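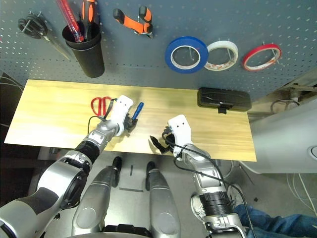
Photo: Kelly Greenwood / Crabtree

14th February

CRABTREE OPENS SHARED TOOL BENCHES IN SUVSIDE

People in Suvside can now mend a chair or wrap an awkward parcel without buying a single tool. Crabtree has opened 7 shared benches at its Drotalside building, and they are free to use.

Pegboard is at the heart of the idea. Pliers hang on a hook, a screwdriver stands in a holder cup, and blue, white and red tape hangs on pegs in a row over the wooden worktop.

"I love a pegboard! You look up and there's the tape," said Huia Ngata, who planned the benches. "We asked 123 local people what they can never find at home, and tape and scissors came up again and again."

Bench sessions last 3 hours and can be booked at the Drotalside front desk. Evening sessions start in August.

Press contact: Kelly Greenwood, Crabtree press desk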